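Why Does Cloth Fold and Flop?
A long look at the soft stuff in your laundry pile, for curious kids and the grown-ups who read with them

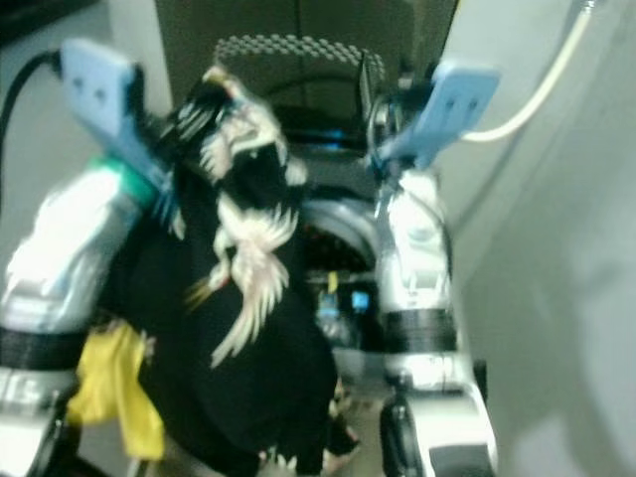 Cloth is a bendy sort of thing

Have you ever tried to fold a big piece of cloth all by yourself? You pick up one corner, and the rest slides off toward the floor. You pick up the other corner, and the middle sags like a sleepy cat. A book doesn't do this. A book stays book-shaped whether you hold it by the top, the bottom or the side, and a dinner plate is just as well behaved. Cloth changes its shape every single time you touch it, and that is what makes it so lovely to wear (and such a nuisance to fold!).

Look at the black cloth at the top of this page, the one with the feathery shapes in white and pale pink. It is being held by its upper corners, and everything below them hangs down in loose folds. The folds aren't neat or even. They go wherever they please, and near the bottom the cloth bunches up into one big dark heap.

What is cloth made of?

Find a sleeve or a sock and look at it very closely, with a magnifying glass if there is one in the house. You will probably see tiny threads. In some cloth the threads go over and under each other, over and under, like the strips in a basket. That is called weaving. In other cloth one long thread is looped through itself again and again, and that is called knitting. T-shirts are usually knitted, even though the loops are so small that you might never have noticed them, and jeans are woven.

Each thread is thin, and thin things bend easily. The threads can also slip and lean a little against their neighbors. Put thousands and thousands of bendy, slippy little threads together and you get something that can wrap around your knees, tuck under your chin, or slide off the back of a chair the minute you turn around.

Who is pulling?

Gravity is! Gravity pulls down on every bit of a cloth at once, the top and the middle and the hem. The parts you are holding can't fall, because your fingers are in the way, so to speak. All the other parts try to get as low as they can. When there is extra cloth between your two hands, it has to go somewhere, and so it makes a fold.

The way a cloth hangs has a special name. It is called drape. A silky scarf has a soft drape and makes lots of small ripples. A thick canvas bag hardly drapes at all, and sticks out stiffly even when it's empty.

What happens to the pattern?

This is my favorite part. When a printed cloth is laid out flat, you can see the whole design, every feather and flower and stripe. When it hangs in folds, some of the design hides inside them. A feather might lose its middle, and two flowers that live far apart might end up side by side like neighbors chatting over a fence. On our black cloth, the plumes spread out like fans along the upper part and down the center, while the lower part is mostly plain black with some small white flecks near the hem. Imagine how different those fans would look with all the folds smoothed away!

Try it: the drape test

Wing-sze Lai, who wrote to us from Tustwood, plays this game on laundry afternoons with her little cousins, and we liked it so much that we asked if we could share it. You will need 3 different cloths. A dish towel, a T-shirt and a scarf would do nicely. Ask before you borrow anybody's best scarf.

Hold the first cloth up by two corners with your arms stretched wide, and look at the folds. Are there any?

Now bring your hands slowly together and watch the middle. Does it sag in one deep scoop, or in lots of little ones?

Do the same with the other cloths, and draw a picture of each one as it hangs. You may need a helper for this, seeing as both your hands will be busy.

When you have finished, put your drawings next to each other and decide which cloth was the floppiest. If you have a patterned one, draw the pattern twice, once flat and once hanging.

Now fold it up, please

Folding is really a way of telling a cloth where its bends should go. Spread it on a bed or a table, smooth it with the flat of your hand, and bring one edge over to meet the other. Smooth it again. Then bring the short ends together. If you'd like to do it standing up, ask somebody to take two corners while you take two, walk toward each other, and hand your corners over. Seon-mi Nam, who drew the thread pictures for our Bommont reading club, says she still can't fold a big sheet alone, and she has been trying since she was six.

Words to keep

Weaving: making cloth by passing threads over and under each other.
Knitting: making cloth from loops of thread.
Hem: the edge of a cloth, turned over and sewn down so it won't fray.
Drape: the way a cloth hangs and folds.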